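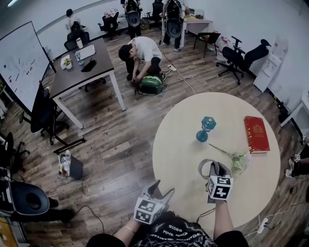 Full paper: 3688 words

4. The ornamental surface and its defenders

Figure 2. Display objects on a round table: teal glass bottle, small teal vase, red hardcover with gold embossing, artificial sprig.

Earlier work on domestic display treats the ornament as something a person chooses. Our interviews suggest that a good many ornaments are simply things which arrived and were never asked to leave. Across 30 households in Jamville and Purness we logged 951 objects that their keepers agreed had no use, and asked of each one how it had come into the house. The commonest reply was a pause.

We follow Magbanua in separating display objects from stored objects, although the line gave us more trouble than it gave her. A vase with flowers in it is on display. A vase with old keys in it is storage, even when it stands in the front window. One household in Purness moved the same vase between the two states twice during a single visit, the second time in order to find a key.

Books proved the most awkward group. Hardcovers with decorated boards, of the general sort seen in Figure 2, were placed flat on tables and small stands far more readily than paperbacks, and were described by their keepers in terms of colour. When we asked what a given book was about, keepers tended to pick it up and look. We coded these volumes as ornaments. Two participants objected strongly, and one of them has since written to say that she has begun chapter one.

Artificial plants raised the opposite problem. They were plainly ornaments, yet keepers spoke of them as though they had needs. They were turned towards the light and taken out of draughts. In one Jamville flat a cloth fern was brought in from the balcony every December. We do not offer a theory of this. The fern was in excellent condition.

Matching deserves a fuller treatment than we can give it. Where two objects shared a colour, as the bottle and vase do in Figure 2, keepers often called them "a set", including in cases where they had told us a few minutes earlier that the pieces came from different decades and different aunts. Once declared, a set was hard to break up. Offers to lend out one half were refused, and in the Tolentino Street sample the loss of one candlestick led to the purchase of three more.

Dusting was recorded separately, by diary. The diaries show a steady weekly rhythm which the surfaces themselves did not always bear out, and we have therefore left them out of the main analysis. They are discussed in Section 5, along with the Stadano cabinet, whose glass doors had been painted shut before any of the present occupants moved in.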